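Lost jewelry desk to open in Riltitville this March

Riltitville residents who have lost an earring, a bracelet or a ring on the bus, at the pool or in the town library will soon have one place to ask about it. A lost jewelry desk is due to open in March on the ground floor of the Maldonado Building, next to the post office counter.

The desk will be run by Flisel, the repair and reuse shop on the same street, under a one-year agreement with the town. Until now each public building kept its own finds in a drawer or an envelope, and people had to call them one by one. A count made over the winter found 2281 small items held in this way, most of them jewelry and hair clips. Of those, 374 were complete pairs of earrings.

Flisel says the first job is sorting. Pieces are laid out on a pale tabletop, checked for a partner, and put away in a clear plastic box so that they can be looked through without tipping everything out. Rings and hoops are the hardest to keep in order. They hook into each other, and a small one is easily missed against a light surface. 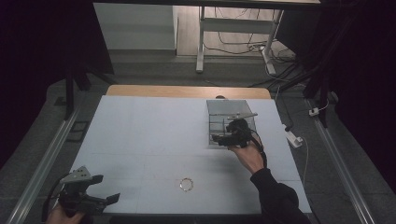 Each piece will get a number and a line in a register saying where and in which month it was handed in. The register will not be open to the public. A person who comes to the desk will be asked to describe what was lost first, and staff will then look for a match. The shop says this is meant to stop people from picking out something they like the look of.

Anyone with a photo of themselves wearing the item is asked to bring it along. For single earrings, the easiest proof is the other one of the pair.

Hoops will be kept together when they were handed in together, and on their own when they were not. The shop had thought about matching up singles that looked alike but dropped the idea after a short trial. Too many hoops are close in size, and a wrong pair would be harder to give back than two singles.

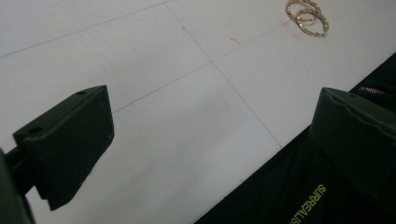 Several people at last month's open evening asked for longer hours, and one wrote on the comment sheet that she had given up on a bracelet after three calls to the pool and would have come in person if there had been anywhere to go. Another asked that gold-colored pieces not be treated as worthless just because they carry no stamp. The town has answered that plain costume jewelry will be kept for as long as anything else.

The holding time is set at six months. After that, unclaimed pieces may be sold by Flisel, with the money going toward the cost of the desk, or passed on to the Plurkell craft room for use in classes. Watches, wedding rings and anything engraved are left out of this rule and will be held for two years.

The town has set aside 2000 dollars for the first year. Most of it will go on storage boxes, labels and a lamp for close work. The desk itself and two chairs came out of the old tax office and cost nothing.

Storage is simple. Pieces go into clear boxes with compartments, sorted by kind and then by month. Pairs share a compartment. Chains are put in small paper bags first - they tangle badly when left open.

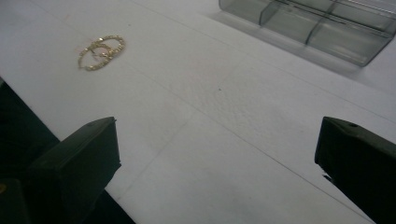 A pair of gold-colored hoops on the sorting table, with a clear compartment box close by.

Items found from now on can still be handed in at any public building. They will be taken to the desk once a week. People are asked not to clean or polish what they find, and to write down the spot where it was lying, even if that is only "by the lockers" or "back seat."

So far 282 pieces have been entered in the register. The shop expects to get through the rest by early summer, starting with the pool, where the oldest finds are. People who lost something there are welcome to ask as soon as the desk opens, but may be told to come back later.

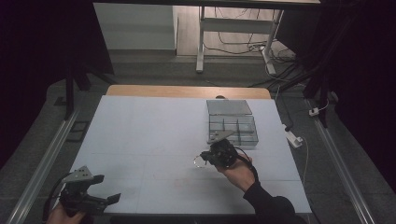 Opening hours and what to bring

The desk will be open on weekday afternoons from 2 p.m. to 5:30 p.m. Use the side door of the Maldonado Building, as the front steps are being repaired. Bring some form of ID and, if there is one, a photo or the matching piece. There is no charge for collecting an item. Questions about things lost on the bus should go to the desk as well - drivers no longer keep finds on board.

Contact the newsroom | Copyright Riltitville Town News | Back to top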